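The gripper stopped closing again, and this time I have a cause

The fault came back in December, a little after the second run of the morning. The left finger closed, the right one didn't, and the controller logged code 602 and dropped motor power. Code 602 is a position timeout. It means the finger didn't reach its target within 900 milliseconds. It doesn't say why.

My first guess was the pads. We had switched to the softer Dogar set a month earlier and I suspected one was dragging on the shell. Khurram Niazi swapped the old set back in and the fault showed up again on the same afternoon. So much for that.

Next was the supply. Under load the rail looked fine on the meter, but a meter is slow. Fouzia put a scope on it and caught dips that lined up with the timeouts. The adapter was good. The connector at the other end was not: one crimp had let go of most of its strands, and any pull on the cable opened it for a moment.

What bothers me more is the restart. When power returned, the Evar firmware resumed the last close command without asking. Peadar Cronin had a finger near the pads during one of these and got a pinch. No injury, but the behavior is wrong. We now hold the output off until someone presses reset.

The new cable has a strain relief and a locking plug. It has done 37 runs with no 602. I want to see 70 before I close the ticket.

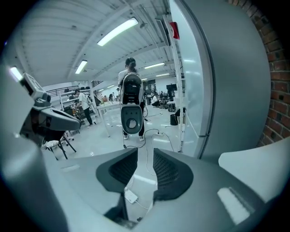

Why didn't the controller report low voltage instead of a timeout?

The voltage check samples once per second, and the dips were much shorter than that. The timeout was the only check fast enough to notice anything. I have asked for a latched undervoltage flag in the next firmware build.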